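# Why Does Bread Turn Into Toast?

Good morning, or good afternoon, or good whatever-it-is where you are! My name is Gobnait Keogh, and I write these pages for children who like to ask questions at breakfast, when the grown-ups are still rubbing their eyes and would really prefer that you waited until they had finished their coffee.

Today's question came from a reader named Emese, who wants to know what happens to a slice of bread after it goes down into the toaster. It's a lovely question, and to answer it properly we have to spend a little time in the breakfast corner of a kitchen.
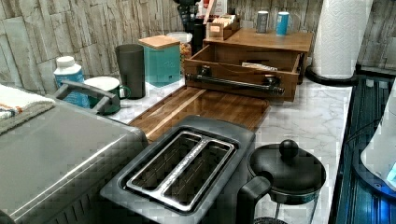
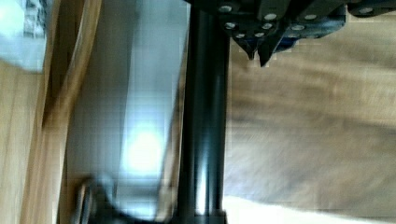
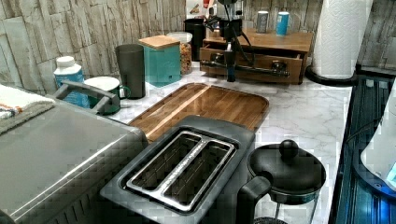
Let's start with the bread itself. A slice of bread feels dry when you touch it, but there is a surprising amount of water hiding inside, tucked into all those little holes. Squeeze a soft piece between your fingers and you'll feel it squash down into a sort of dough again. The water is part of what makes it so squashy.

Now, inside the slots of a toaster there are thin wires. When you push the lever down, electricity runs through the wires, and they don't let it through very easily, so they get hot. They get so hot that they glow orange (you may have seen the glow on the wall on a dark winter morning, and it's very cozy!). The heat travels across the little gap to the bread, and the first thing it does is drive water out of the outside of the slice. A bit of the water drifts off as steam.

Once the outside has dried, it can get much hotter than before. Water boils at 212 degrees Fahrenheit, or 100 degrees if your family uses Celsius, and as long as the bread is damp, the water keeps it from getting much hotter than that. When the surface water has gone, up goes the temperature, and then the really delicious part begins.

Bread has tiny amounts of sugar in it, even bread that doesn't taste sweet at all, and it has bits of protein too. When those two get hot enough together they start joining up and changing into new things, and the new things are brown and smell wonderful. Scientists call this the Maillard reaction. You say it "my-YAR." The very same thing happens on the crust of a loaf in the oven, and on roasting coffee beans, and on the outside of a cookie.

If you leave the toast in for too long, the brown goes on to black, and then you have carbon, and the kitchen smells of it until lunch.

## A toaster and its bigger cousin

Some kitchens have a toaster oven too, with a door and a rack. It also uses hot parts to make heat, but there is a lot more air inside that has to warm up, so toast usually takes longer. On the other hand, you can lay the bread flat, and so you can put cheese on it. Please never put cheese in a pop-up toaster. My friend Ottó tried it when he was nine, and his mother still brings it up.

## Something to try

Ask a grown-up to do this one with you, and let the grown-up handle the toaster and anything hot.

You will need 4 slices from the same loaf, a plate, and a pencil and paper.

1. Leave the first slice just as it is.
2. Toast the second slice on the lowest setting.
3. Toast the third slice on a middle setting.
4. Toast the last slice a little darker than the third, but stop before it burns.

Let them cool, lay them in a row, and break each one in half. Listen to the sound! Then look at the broken edges. How far in does the brown go? Most people are surprised by how thin the brown part is, and by how white and soft the middle has stayed.

Write down which one smells the strongest and which one you like best. Butter is allowed, and so is jam, as long as you do your smelling first.

## Words to keep

**Steam:** water that has gotten hot enough to float off into the air as a gas.

**Carbon:** the black stuff left behind on burned toast.

**Crumb:** the soft inside of a loaf. Bakers use this word for the whole inside, and not only for the bits on your sweater.

Next time we'll be finding out why cereal goes soggy, which was Veronika's question, and she has been waiting for it very patiently since September.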